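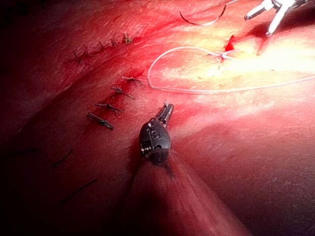 Suturing station, Friday: dark instrument center, silver instrument upper right, curved needle and white thread on the tissue.

Home | Checklists | Training Lab | Stores | Contact

Tindside Skills Lab: Suturing Station Check
Form 10, to be filled in by whoever has the clean hands

1. Needle in view before anyone moves. YES
Comment: Curved, near the silver instrument. Needles are easy to find until you look away to write "needle found" on a form.

2. Thread slack and in view. YES, WITH REMARKS
Comment: One big loose loop. Fine for now. Tidy it before the next throw or it will tidy itself around something.

3. Jaws closed when not gripping. YES
Comment: Dark pair closed. Last month's sheet says "mostly closed," a setting we do not have.

4. Tissue surface moist. YES
Comment: Shiny enough. Go easy with the spray bottle. The drip tray holds 50 ml and has been tested beyond that.

5. Lighting. PASS, GRUDGINGLY
Comment: Strong glare on one side, near black on the other. Turn the lamp down a notch. Third sheet in a row to say so.

6. Instrument use log up to date. NO
Comment: Log reads 3,705. Service was due at 3,000. Grirow have been emailed and have replied with a brochure.

7. Needle count at close. OPEN
Comment: Count in, count out, both numbers on the sheet. "Same as before" is not a number.

8. Sharps bin below the line. YES
Comment: New bin from Sulach. Lid opens on the second try.

Result: usable. Items 5 and 6 carried forward, where they feel at home.

2 comments | 3 shares

Related checklists
Chang Practice Pads: Storage and Shelf Life
Sharps Bin Changeover
Lamp and Bench Check, July
Drip Tray Cleaning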